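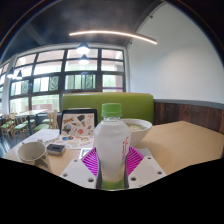 4. Data and Methods

4.1 Sites and students

Four research groups in one engineering college took part. We call them Niver, Zelten, Urban and Killmont, after the rooms they meet in (Urban is a room name too, not a topic). Niver does pavement materials. Zelten, structures. Urban, drainage and water. Killmont is the odd one, a shared shop with no single lead and students from several departments, mostly working on small devices and test rigs. All four take undergraduates, all four pay them by the hour, all four ask for a weekly log. That last part is the reason they were picked. Other groups in the college use email or nothing.

26 undergraduates were enrolled at the start. Mix of second, third and fourth year. We did not ask for grades and did not pull them from the registrar, so nothing below controls for GPA. A reviewer of an earlier version wanted this and we agree it would help. It would also have meant a new consent form halfway through.

Students joined at different times. Some started in the fall with the others, some came in after the winter break when a grant opened up. We count a student's weeks from the first log entry, not from the hiring date. In Killmont the two can be far apart, the safety training there only runs twice a semester and people wait for it.

4.2 The logs

The log is a plain web form. Date, hours, what you did, what got in the way, who you asked. The last two fields are ours, added for the study. The first three were already in use at Niver and Zelten. Urban had a paper sheet on the wall and moved over to the form when we started. Killmont had a spreadsheet that several people could edit at the same time, with the results you would expect.

Total of 2139 entries after cleaning. Cleaning means: duplicate submissions dropped (same student, same date, same text), blank ones dropped, and entries with hours but no text kept but marked. We went back and forth on the marked ones. Kept for the hours analysis, out for everything that codes text.

Length varies a lot. Many are one line. "Sieved all day." "Reran Tuesday batch" and so on. The long ones are usually about something that broke. We did not set a minimum length and we think that was right, although it does make the coding uneven. A student who writes one line may have had a smooth day or may just be tired, and the form can't tell these apart.

Entries were exported once a week and stripped of names before coding. Initials inside the text were replaced by hand. We probably missed a few.

4.3 Coding scheme

Every text entry got one main code for the type of help the student looked for, and as many side codes as needed. Main codes:

None. The student worked alone and reports no problem, or reports one and fixed it.
Peer. Asked another undergraduate.
Grad. Asked a graduate student or postdoc.
Faculty. Asked the group lead or any other professor.
Staff. Shop staff, lab managers, the purchasing office.
Document. Looked in a manual, standard, old thesis, or the group wiki.
Stuck. Reports a problem and no help of any kind.

The last one is the one we care about. A student who is stuck and says so on a form that is read once a week is a student who has lost a week. Earlier work on undergraduate research (see section 2) mostly asks students at the end of the summer how it went. By then the stuck weeks have been smoothed over, or forgotten, and the survey says mentoring was good.

Side codes cover the cause: equipment, software, material not on hand, unclear task, waiting for another person, class or exam conflict, safety training. An entry can have more than one. "Waiting for another person" was split off late from "unclear task" after the two coders kept disagreeing on it. We recoded the earlier entries after the split.

Two coders, both graduate students from outside the four groups. They trained together on entries from the pilot and then worked separately. A shared subset was coded by both. Agreement on main codes was good and on side codes less so, with most of the misses between Staff and Grad, because in Killmont a graduate student also works as the shop assistant and the logs just say "asked in the shop". We assigned those to Staff as a rule. It is a rule, not a finding.

4.4 Meetings

In addition to the logs we sat in on group meetings. One observer, notes by hand, no recording. The notes were used to check wether a problem in the logs ever came up out loud. This is a rough check. A problem can get solved in the hallway, and then it is in neither place.

Meeting styles are very different. Niver goes around the table, everybody speaks, undergraduates too, and it runs long. Zelten has slides from two people a week and undergraduates mostly listen. Urban splits into small groups by project after a short general part. Killmont has no group meeting as such, there is a clean up hour at the end of the week where people talk while they put tools back. We treated the clean up hour as the meeting. The observer helped clean up.

4.5 The change at week 21

At week 21 the form was changed in two of the groups, Zelten and Urban. A box was added at the top: "I need someone to get back to me." Checking it sent an email to a graduate student who had agreed beforehand to answer by the next working day. Niver and Killmont kept the old form. Groups were not assigned at random. Zelten and Urban had graduate students willing to take it on, the other two did not at the time, and that is the full story of the assignment. So this is a before and after comparison with two groups that did not change, and we read it that way.

The box was explained in one meeting per group and again on the form itself. We told students that checking it had no effect on pay or on anything written in a letter later. Several asked about exactly that. One said in a meeting that checking it would feel like pulling a fire alarm. We changed the label after that, it used to say "urgent".

4.6 Exit interviews

Interviews were done at the end, short, up to 60 minutes but most came in well under. Semi-structured. Same opening question for all: tell us about a week that went badly. We started with that on purpose. Asking first for the general impression gets you the general impression. Students could bring their own log entries and read from them, and many did, sometimes surprised at what they had written.

Interviews with the graduate students who answered the emails were done seperately and are used only in section 6.

4.7 Figures and materials

Figures 1 and 2 are in section 3. The coding sheet, the form in both versions and the interview guide are in the appendix. Log text is quoted with light fixes to spelling only when the meaning would otherwise be lost.

Figure 3. Clear plastic bottle with a green screw cap, held between the two plates of a hand-held gripper.

4.8 Limits of the data

Self-report, first of all. Students write what they want the form to hear. The group lead can see the log in Niver and Zelten, cannot in Urban, and in Killmont there is no lead, so the reader of the log is not the same person across sites. We think this matters more than the length of the entries or the type of work. We can't separate it from the rest with four groups.

Second, timing. A lot of logs were filled in late, several days at once. The form stores the submit time, so we know when this happened, and late entries are flatter. Fewer causes named, fewer people named. Dropping them doesn't change the direction of anything in section 5 but does make the Killmont numbers thin. We report both.

Third, work differs. In Niver a student may prepare samples for weeks with a clear procedure on paper and very little to be stuck on. In Killmont the task is often "see if this works". Comparing stuck weeks across those two is not fair to either and we avoid doing so; comparisons in section 5 are within group, over time.

Fourth, the hours field. Pay hours and worked hours are not the same. Some students told us they stayed later than they logged, to avoid going over the weekly cap. We have no fix for this. Hours are used only as a rough weight.

Collection closed in May 2019. A few late entries came in during June from students who stayed on for the summer and these are not in the data set. The forms are still running in all four groups, Killmont now with the box.

4.9 Analysis

Simple on purpose. For every student we take the share of logged weeks with at least one Stuck entry, before and after the change, and compare groups. Exam weeks are dropped in both periods. Students with too few weeks on either side are left out of the comparison but stay in the descriptive tables. No model beyond that in the main text. A mixed model with student as a random effect is in the appendix, for those who want it, and it says much the same thing with wider intervals.

For side codes we only give counts and shares. For the interviews we went through the transcripts twice, once for weeks that match a Stuck entry and once for weeks that do not. The second pass took longer. Weeks that were described as bad in the interview but looked fine in the log are listed in Table 4, with the log entry next to the interview passage.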